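Spa & Treatment Talk > Day Spas > Float or steam - which first??

saltandsteam
Posted November 16, 2019
Right, need opinions quick as I've got to ring them back before they shut. Booked the half day at Istar, the one in the old mill, and they want to know do I want the float tank before the steam room or after. Didn't know it mattered. Have done steam loads, never floated.

Voucher is for both plus a 12 minute scalp thing which I think is just tagged on wherever.

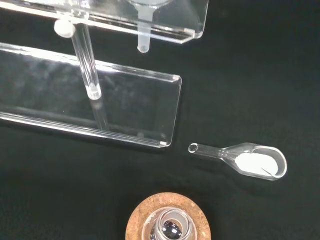
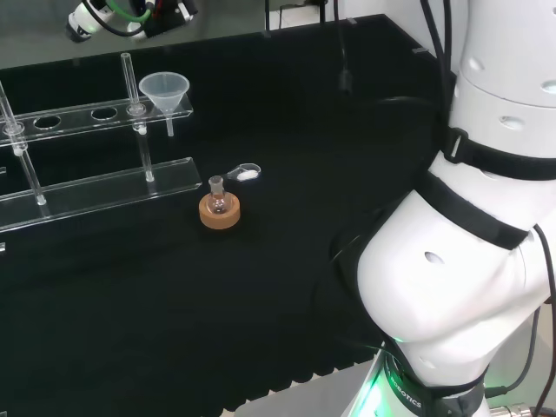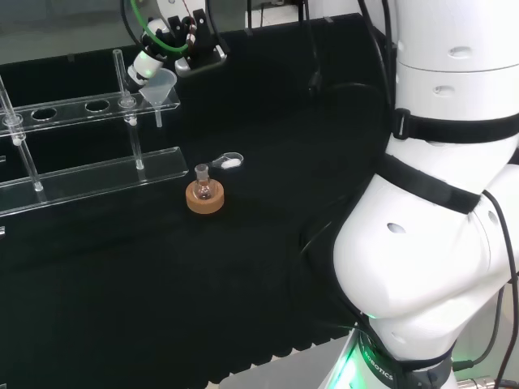

So yeah. Anyone got a view? I get a bit funny in the heat if I've not eaten and the slot is over lunch, so that's in my head too. The girl on the phone said most people steam first but she sounded like she was reading it off something.

mossy_kettle
Steam first. Always. You come out all floppy and then the float just finishes you off. Did it the other way at Cliltuneck in September and was wide awake and salty for the rest of the day, hair like a doormat.

Drink loads in between. Loads.

pebbledash
Disagree with mossy sorry. If you steam first you are still sweating when you get in the tank and it itches like mad. Lay there the whole hour wanting to scratch my nose, and if you do scratch it you get salt in your eye. Ask me how I know.

Float, shower, proper shower with the shampoo, THEN steam. Opens you up and any salt left behind comes out.

mossy_kettle
Well you're meant to cool off first?? They give you a lounger. Nobody is saying run from one to the other.

pebbledash
They give you a lounger at Cliltuneck. Istar has the bench in the corridor next to the lockers and a draught. Not the same thing.

saltandsteam
Oh is it a bench. It said relaxation area on the website

pebbledash
It's a bench. Nice bench. There was a basket of magazines and a jug of water with cucumber in it. But you'll be sat there in a robe with people going past to the loo.

tuesdaytoes
Two things for a first float -

do not shave your legs that morning or the night before. Not joking. It stings so much you will get out

vaseline on any paper cuts, bitten nails, that sort of thing. They usually have a little pot of it by the shower but take your own

As for order I don't think it makes any difference, I've done both. Depends more on what you do after. If you are driving home do the float last but give yourself half an hour, I felt properly drunk after my first one and sat in the car park eating a flapjack.

heron_on_a_roof
Can I be the misery and say a float and a steam in one go is a waste of both. You pay for an hour of total quiet and then spend it thinking about whether you're too hot. Book them seperately. I know it's a voucher. Still.

saltandsteam
It is a voucher yes! Can't split it, did ask. Use both same day or lose one. It's from my sister in law so also she will ask

heron_on_a_roof
Ok then float first, while you've still got the patience for it. And tell them lights off from the start, at Istar they leave a purple light on unless you say. Drove me up the wall.

mossy_kettle
I LIKE the purple light

limescale_queen
What did the voucher cost if you don't mind, looking for my mum. The Jakubowski place has gone up again and I'm not paying 190 for what is basically a bath and a biscuit.

saltandsteam
Not sure as it was a present but don't think it was anywhere near that. Will have a look what's on their site.

limescale_queen
Ta. Jakubowski used to be lovely, they did that thing with the warm towels between each bit. Now it's a hand towel and you're out. And they charge for the robe.

pebbledash
Charge for the robe!

limescale_queen
3 quid. Refundable if you bring it back, but you've got to queue at the desk in your coat to get it.

tuesdaytoes
That's not a charge then is it, that's a deposit

limescale_queen
It's a charge if you've got a train to catch

grumpybather
Been reading this with interest as I've had annual membership at Istar since it was the Irano centre, before they did it up. 490 a year and I use it most weeks so it pays for itself.

The steam room is hotter than people expect. It's a small room and it doesn't lose heat. If you go funny in the heat like you say then do NOT go in there on an empty stomach straight after lying flat for an hour. Your blood pressure will be down in your boots. I saw a woman go over like a tree doing that. She was fine, they sat her down with orange squash, but it's a tiled floor.

So my vote is steam first, short, door end of the bench, then food or at least a banana, then float.

pebbledash
Hm. Fair point about standing up after. Hadn't thought of the fainting side. I still say it itches.

mossy_kettle
So steam first then :)

pebbledash
For HER, as she gets funny in the heat. For everyone else float first. Not moving on that.

heron_on_a_roof
Isn't a banana right before a float a bad idea? You can hear everything in there. Your stomach sounds like plumbing.

grumpybather
Better than hearing it hit the tiles. Plain toast beforehand if she can manage it. Nothing fizzy.

saltandsteam
Ok this is really helpful, thank you all. Rang them. Going steam first and they have moved me to the earlier slot so I can have breakfast, steam, then a gap, then float. The gap is 40 min - she was dead nice about it in the end. Scalp thing is in the gap apparantly, so not even sat on the bench for most of it.

Is scalp before float daft though? Won't the oil just come off in the tank

tuesdaytoes
They'll make you wash it out before you get in. Ask them to do it without oil, they can do it dry. My local one does it dry with just the fingers and I prefer it, no greasy fringe.

limescale_queen
Seconding dry. Also take a hair bobble and a carrier bag for your wet cossie, the lockers at these places are never big enough for a decent bag.

pebbledash
You don't wear a cossie in the float btw. Well you can, but it rubs. It's a private room with a lock, no one minds.

saltandsteam
oh

saltandsteam
Right. Good to know before rather than during I suppose

mossy_kettle
Ha. You'll be fine. Earplugs in BEFORE you get wet or they don't stick. That's my last bit of advice. And if they offer you the neck float take it, first time I didn't and spent the whole hour holding my own head up for no reason. You don't need to but your neck doesn't believe it.

heron_on_a_roof
I find the neck thing puts my head at a weird angle. Try with and without, there's time. Rolled up arms over your head works too if your shoulders are ok.

grumpybather
Neck float yes, for a beginner. And when the music comes back on at the end don't leap up. Sit. Count to a few. Hold the rail.

limescale_queen
Did you find a price for my mum?

saltandsteam
Sorry! No, their site just says enquire. You'd have to ring, ask for the half day as there's a shorter one that leaves out the steam. Will report back after on whether the bench is any good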